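Two Arms, One Table: Muireann Keane on Her Cloth-Folding Build

Muireann Keane had the first arm working in a bedroom before she ever brought it to the shared workshop. It was clamped to a dresser, and it could pick up a sock if the sock was in the right place. The second arm came a year later, secondhand, with a cracked shoulder cover and no manual.

"I bought it on a Thursday and had it in pieces by that night," she said. "I probably should have turned it on first."

The project is called Meesuk. Its job is small: take a cloth, fold it, put it away. Keane picked cloths because they cost almost nothing and because they are harder than they look. A block is the same shape every time you reach for it. A dishcloth isn't.

She does most of the mechanical work herself. Daithí Mulcahy wrote the control software, which he calls Illham, and the two of them have argued about it since April. Keane wanted each arm to run its own program. Mulcahy wanted a single program for the pair, and he got his way.

"Daithí was right about that one," she said. "With two programs they kept waiting on each other. You'd have both arms stopped and no error message."
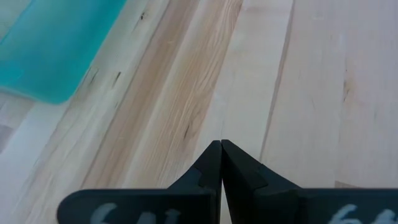
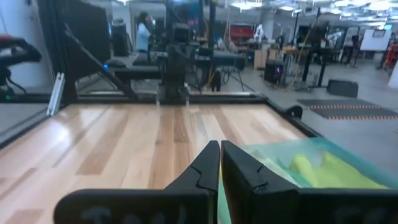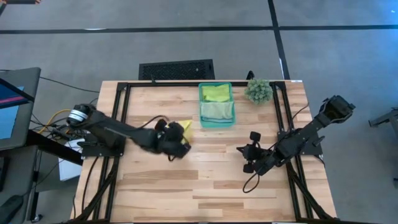
Getting the cloth to lie flat before the first fold took most of the winter. Keane's early version used one arm to drag it across the table and hoped the wrinkles would come out, and they mostly didn't. Now the arms share the work, so there are times when the left gripper is closed on a little yellow cloth with a corner sticking up while the right one is open over the bare wood, level with it. The right arm has to find that corner before it can do anything else. In the last full test they ran 121 attempts and got 103 clean folds. Of the 18 that failed, Keane said, nearly all were missed corners.

The fingertips have been through several versions. The first set was too blunt and pushed the cloth ahead of it. She filed those down by hand, then gave up and redrew them with a narrower tip.

"You want it thin enough to get under the edge," she said. "But if it's too thin it bends, and then the two sides don't meet, and you're picking up air."

She checks that they meet at the start of every session, with nothing in the grip. It takes a minute and she has skipped it twice. Both times she lost the evening.

The frame gave her less trouble. She had planned to weld one and was talked out of it by Sorcha Ó Néill, who pointed out that she would want to move the arms. She has moved them four times. The bolts she would change if she were starting over: she bought the wrong length, used them anyway with washers, and still finds one loose every few weeks.

Asked what the build has cost, Keane said she stopped keeping the receipts after the second arm. The cheapest part she remembers is the motor cable, 20 dollars for a length that has outlasted two more expensive ones.

Speed is the next thing on her list. A single fold takes 99 seconds at the current settings. Mulcahy thinks he can cut that by a third without touching the hardware. Keane would like to see it before she believes it.

"I can fold one in three seconds," she said. "So can anybody. I'm not doing this to save time on laundry."

After that she wants to try a T-shirt. She has one set aside, an old gray one with a hole in the sleeve, and she expects the hole to cause problems.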